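Jan 25, 2023

Brunmont dye notebook, walnut hull batch, continued

Picked up where the June notes left off. The June hulls were dried in paper sacks in the Rondutthorpe shed and weighed again this morning. One sack had gone gray inside and smelled of mushrooms, so that one went on the compost. The others are fine. Broke them up with the mallet and put 500 g in the big enamel pot with cold tap water. Left the lid on and did other things until after lunch.

The question for this batch is whether scouring twice makes any difference on the Sovum yarn. Last time the skeins came out streaky near the ties and I blamed the ties. Now I think it was spinning oil. The Sovum yarn always feels greasier than the others straight out of the bag, and the rinse water from the first scour was yellow.

Setup
3 skeins Sovum, scoured once
3 skeins Sovum, scoured twice
Ties loosened on all of them, figure eight, cotton string
No mordant on any (walnut doesn't need it and I want fewer things to argue about)

Skeins weighed 137 g altogether for the first group. Second group a little less, didn't adjust the bath for it. Should have. If the second group comes out darker somebody is going to say it was the ratio, and they will have a point.

Brought the pot up slowly. The hot plate on the left still overshoots. Set it to 4 and it was bubbling hard, turned it to 2 and it settled. Please don't use the left one for wool until the dial has been looked at, we lost a nice merino skein to it in the fall. Strained the hulls out through the old curtain. The jelly bag is too slow and it was clogged from the onion skins anyway, which whoever used it last did not rinse.

Wool went in wet. Both groups in the same pot, second group marked with a knot in the tie. Kept it under a simmer for an hour, turned the skeins with the dowel every so often, then heat off and left them to cool in the bath.

Color in the pot looked very dark but it always does. Pulled one end out to check and squeezed it. Middle brown, a bit red under the window, more yellow under the tube lights. We need to agree on one place to judge color. Writing "warm brown" in this book is no use to anyone when half the entries were made at night.

Reference browns. The sample card has faded so badly that the two darkest chips look the same now. For the time being I've been putting names to things and comparing against those: floorboard, cardboard, weak tea, strong tea. Floorboard is a range, really, with pale boards at one end and honey at the other. Cardboard is duller and flatter.

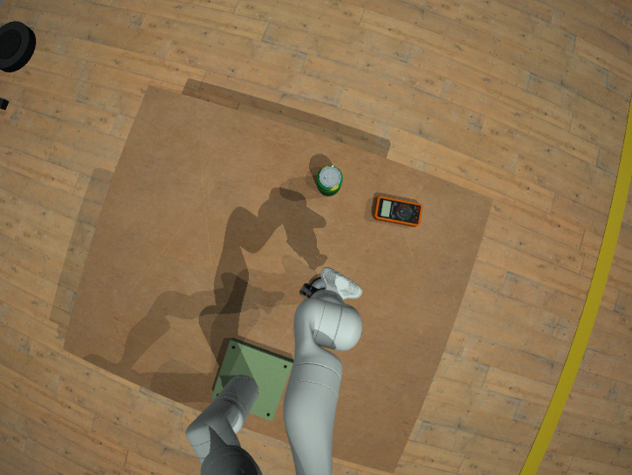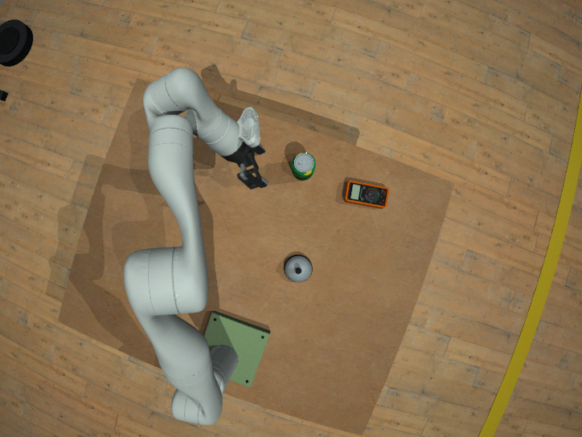 Floorboards and a brown work surface.

By those names the once-scoured end is past cardboard and getting on for strong tea. Haven't checked the other group yet.

Iron dip is for tomorrow. Plan is to cut a short length from each skein and give it two minutes in weak iron water, in the bucket with the red handle and no other bucket. Iron has turned up in the yellow pots before and everything came out drab for a month. The bucket is labeled now on both sides and on the bottom.

Tan has sent the new price list. Alum is up, cream of tartar about the same, iron no change. The minimum order has gone up too, so it makes sense to wait until the shelf is lower and buy for the whole season. We have enough alum to reach spring if the kids' workshop uses the pre-mordanted stuff.

Also the pH strips are past their date. Tried one in vinegar and one in washing soda and the colors were right at both ends, so I'm still using them. Bath read 5 before the wool went in. Didn't take a reading after.

To do
Pull skeins in the morning, don't rinse until they've aired
Dry in the shade, back rail, not over the radiator
Check the places under the ties first
Save the bath, it should have a second round in it for the linen scraps
Dial on the left hot plate
New curtain or wash this one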